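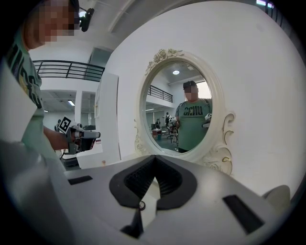

Photo: Bianca Dobre

Large lettering on T-shirts cracking after a few washes

Posted by Liette Penner, September 25, 2025

I help run the order for our summer street fair in Asville. In March we had shirts printed for the people who work the stalls, with big black letters on the front. Pale cotton shirts, nothing special. They looked good on the day they arrived. Now the letters on mine have fine cracks all the way across, and on the widest letters there are small flakes missing near the edges. A few other people have told me the same thing. One man says his are fine, and he says he washes his with everything else, so I don't know what to make of that.

I wash at warm, normal cycle, and use the dryer on medium. No bleach. I do use dryer sheets.

What I want to know:

Is this a washing problem or a printing problem? Can the cracks be fixed at home? And what should I ask for next time so it doesn't happen again? The shop was Vorkeck Print and they have been polite on the phone, but they asked me how the shirts were washed before they asked anything else, and I would like to know a bit more before I call back. We ordered 400, so it matters to us.

I don't know what method they used. The invoice only says "1 color front, large."

Hanne Toft

I worked in a screen print shop for a good while, so I will answer for screen printing first.

The usual ink for cotton shirts is plastisol. It does not dry the way paint does. It has to be heated until the whole layer of ink cures, top to bottom. If the dryer belt runs too fast, or the heat is set too low, the surface feels dry and the bottom of the layer is still undercured. The shirt looks perfect when it goes in the box. Then it gets washed a few times and the ink cracks and starts to come off. Large solid letters show it sooner than small ones do, and a heavy layer of ink needs longer under the heat than a thin one.

There is a simple test. Take a shirt nobody has worn yet, if you still have one, and stretch the printed part with both hands. Pull it to maybe a third wider than it was and let go. Cured ink stretches and goes back. Undercured ink splits and stays split. Do this on a spare, as you will ruin the print if it fails. If it fails on an unwashed shirt, washing had nothing to do with it, and you can tell the shop so.

If the letters feel like a thin plastic sheet sitting on top of the fabric, with a clean cut edge, it is probably heat transfer vinyl and not ink. Vinyl lifts at the edges when it was pressed too cool or too short. It also doesn't like a hot dryer. But on an order of that size I would be surprised if anyone used vinyl. Cutting and weeding that many fronts would take forever.

Your washing sounds normal to me. A print should stand up to warm water and a medium dryer. I would turn them inside out and wash cool from now on, but that is to slow down the damage.

Fixing it: for undercured plastisol you can sometimes finish the cure with a heat press. A shop can do it quickly. It won't close cracks that are already there, and it won't bring back flakes, but it can stop the rest from going. Ask Vorkeck to run the unworn shirts through the dryer again before you ask for a reprint. If they are a decent shop they will offer that themselves.

For next time, ask three things: what ink they use, what temperature they cure at, and whether they wash test a shirt from the start of the run. Then ask for that washed shirt. I would also ask them to break up the biggest letters a little, with a lighter ink layer or a slightly worn texture in the artwork. Small cracks don't show on that, and the shirt is a lot more comfortable in July.

Njål Bakke

Dryer sheets are the problem. Stop using them. Hang the shirts up. Mine from Brekke are years old and still good.

Gudrun Halvorsen

I agree with most of what Hanne wrote. I only want to add the part about talking to the shop, because I have been on your side of the counter.

Collect the shirts before you call. A phone call about cracks gets you nowhere. I asked 5 people from different size groups to bring theirs in, and I put a note on each one with how it had been washed. When you lay them out you can often see a pattern. With ours, all the bad ones were larges. The shop had printed the larges last in the afternoon and somebody had turned the belt speed up to get done. They admitted it once they looked at the job sheet. That may also explain the man whose shirt is fine. Ask him his size.

Keep the boxes too, if you have them. Ours had the carton number on the side and it helped.

Be clear about what you want. We asked for a reprint of the one size and got it. Asking for all the money back on shirts that people have already worn all summer is harder, and I don't think it's fair if half of them are all right.

On repairs at home: I tried ironing. Put baking parchment over the print, iron on the cotton setting with no steam, press down and don't slide it, then let it cool before you peel the paper. It made the surface smoother on two shirts and did nothing on a third. On one I stayed too long and scorched the fabric beside the letters. I would not do this on a polyester blend at all. Fabric paint over the flaked spots looks like fabric paint.

Comments (4)

Liette Penner – Thank you all. Did the stretch test on a spare medium and it split right away. Calling them Monday.

Bianca Dobre – Does the stretch test work for water-based ink? Ours feels like there is nothing there at all.

Hanne Toft – Bianca, not really. Water-based soaks into the fabric, so it fades and doesn't crack. Wash one five times and put it next to a new one.

Njål Bakke – I still say dryer sheets.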